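Trestedel Home Fermentation Log
Data card and README, second release

Summary

Trestedel is a collection of 2,496 written entries about fermented foods made and eaten at home: sauerkraut, milk kefir, water kefir, kimchi, beet kvass, yogurt and a small number of sourdough starters. Each entry records one batch from the day it was started to the day it was finished or thrown out, along with short notes from the person who ate it. The entries are in English. Most come from households in the United States and Canada.

The collection was put together for people who study how home cooks follow, change and abandon a fermenting routine. It has also been used to test text classifiers on informal food writing. It is not a medical data set. Several fields record how people said they felt, and those fields should be read as diary material.

What is in the release

entries.csv — one row per batch
notes.csv — free-text notes, joined to entries by batch_id
ingredients.csv — one row per ingredient per batch, with the spelling normalized
households.csv — household size, region and type of kitchen, with no names or addresses
CHANGES.txt — differences from the first release

All files are UTF-8 with Unix line endings. Commas inside notes are quoted. If your spreadsheet program splits the notes column, import it as text and set the quote character by hand.

Main fields in entries.csv

batch_id: a string, unique across the release.
food: one of the seven food types listed in the summary.
start_day and end_day: counted from the day the household joined, so the first day is 0. Calendar dates were removed.
salt_pct: salt as a percentage of total weight. Blank for kefir, yogurt and starters.
room_temp_f: the room temperature the household wrote down at the start. Many people guessed this from a thermostat in another room.
vessel: jar, crock, bag, bottle or other.
outcome: eaten, partly eaten, discarded or unknown.
taste_score: 1 to 5, given by the household.
felt_after: free choice from a list (better, same, worse, did not notice). See the section on limits before using this one.

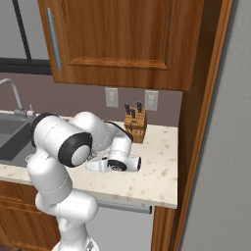

How entries were collected

Households signed up through a newsletter and were mailed a paper logbook with a pen loop and a chart for salt weights. They could fill in the paper log or use a web form called Pekska. The form asked the same questions in the same order. Paper logs were typed up later, and the typed text was checked against the scan by a second reader.

Each household was asked to log for 36 weeks. Many stopped sooner. Batches that were still going when a household stopped are kept, with outcome set to unknown and end_day blank. Please don't drop these without thinking about it. People tended to quit after a batch went wrong, so leaving them out makes home fermentation look more successful than it was.

There was no set recipe. The logbook gave a range for salt in vegetable ferments and a reminder to keep everything under the brine, and the rest was left to the household. Some cooks followed a cookbook closely. Others worked from memory and wrote things like "same as last time but more caraway," which is hard to use unless you read the earlier entries too. The field prev_batch points to the earlier batch where the reader could tell which one was meant.

Cleaning steps

Ingredient names were lowercased and merged by hand. "Napa," "napa cabbage" and "Chinese cabbage" all became napa cabbage. "Pickling salt" and "canning salt" were merged, but sea salt and kosher salt were kept apart — the grain size changes how much goes into a spoonful, and many people measured by spoon.

Volumes were not converted to weights. The original unit is in the unit column. A conversion table was planned for this release and left out when we found that the households' cups were not all the same size.

Notes that named a person, a doctor or a workplace were edited to remove the name. The edit is marked with square brackets. Notes that mentioned prescription drugs were removed completely, and has_note is set to 0 for those rows.

Entries shorter than one day were checked one at a time. Most were yogurt. The rest were typing mistakes and have been fixed or deleted. 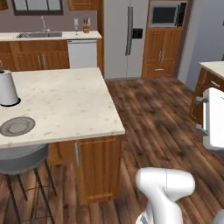
Maintained by: Mahasneh Kitchen Records Group, Food Diaries Team

Splits

We supply a split for text classification. The test portion has 600 entries and the remainder is for training. No household appears on both sides. The split column in entries.csv holds the value train or test. There is no separate validation portion, so hold out households from the training side if you need one. Splitting by row will leak, as many people reuse whole sentences from batch to batch.

Known limits

The people in this collection chose to join. They already liked fermented food, or wanted to, and most had read that it would help their digestion. Their answers in felt_after lean heavily toward "better" in the first few batches and drift toward "same" later on. There is no comparison group. Nothing here can show that any food caused anything, and we ask that papers using felt_after say so.

Room temperature is weak in winter entries. Several households kept crocks in a basement or mudroom and logged the temperature of the living space.

Sourdough is thinly covered. A starter doesn't have a clear end, and people disagreed about when one batch stopped and the next began. We suggest leaving starters out of any work on batch length.

Spoilage is recorded only as the household described it. "Mold" in the notes may mean kahm yeast, which is a flat white film and a common source of confusion. The discard_reason field keeps the household's own word.

Kvass entries before version 2 had the salt recorded in grams in some rows and percent in others. This is fixed. If you have results from the first release that used salt_pct for kvass, run them again.

Safety

The logs contain practices we would not recommend, including very low salt levels and vegetable ferments left in warm rooms for long periods. They are kept as written. Do not use the collection to generate recipes for the public without a review by someone trained in food safety. Anyone on a restricted diet, or pregnant, or with a weakened immune system should get advice from a clinician before eating homemade ferments.

Loading

The small loader package is called Braltuvico. It reads the four CSV files, joins the notes and returns one table. By default it drops rows without a note. Set keep_empty to true to keep them. It needs a recent version of Python and has no other requirements. You can also skip it, since the joins are simple and batch_id is the only key you need for everything except households, which uses house_id.

Terms of use

Free for research and teaching. Credit the collection by name and version. Do not try to identify households. Commercial use needs written permission, and requests to use the notes in advertising for supplements or starter cultures will be turned down.

Corrections

Send corrections with the batch_id and the field name. Small fixes are gathered up and released each July. If a fix changes the split we will raise the version number and list the affected rows in CHANGES.txt.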